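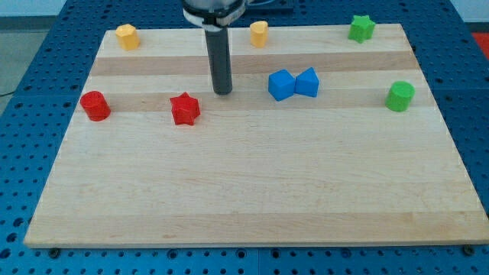
The town of Skerketti has been planting its roadsides for 20 years, and the planting plan has never been longer than one page. It covers the four miles of state highway between the grain elevator and the river bridge. Each kind of plant gets a color, and the colors are few enough to remember: yellow, green, blue and red, like a set of colored blocks on a board. Yellow is for coreopsis, red for blanket flower, blue for lupine and green for the native grasses that hold the slope together.

The first beds went in where the mowing crews had trouble anyway, on the steep cut below the cemetery. Seed came from Stovitik, a small grower two counties over that still cleans its own grass seed. The opening order was for 204 pounds, and a good part of it washed into the ditch in the first heavy rain. The next year the crew raked the seed in and covered it with straw.

Mowing was the harder argument. The highway district was used to cutting everything to the fence line, and early stands of lupine were mowed in full bloom two years in a row. The district now cuts one pass along the shoulder and leaves the rest until the seed has dropped. Drivers complained at first that the road looked neglected — a few still do.

Last year the town added plugs to the seeding. A nursery called Virkari grew 1,117 of them in deep trays, and 1,003 were alive at the fall check. Most of the losses were on the south side near the bridge, where road salt collects. Those spots will go to switchgrass this time.

Planting starts again in March if the ground allows. The plugs go in first, on the flat stretch by the elevator, and the cemetery slope gets a light overseeding of coreopsis. The bridge end will wait until the guardrail work is done.

Reading time: 2 minutes

Comments

We drive that road to my sister's every spring. The lupine below the cemetery was thick last year.

What do you do about thistle? Our county sprays everything and the flowers go with it.

Switchgrass does fine with salt here. Give it two seasons before you judge it.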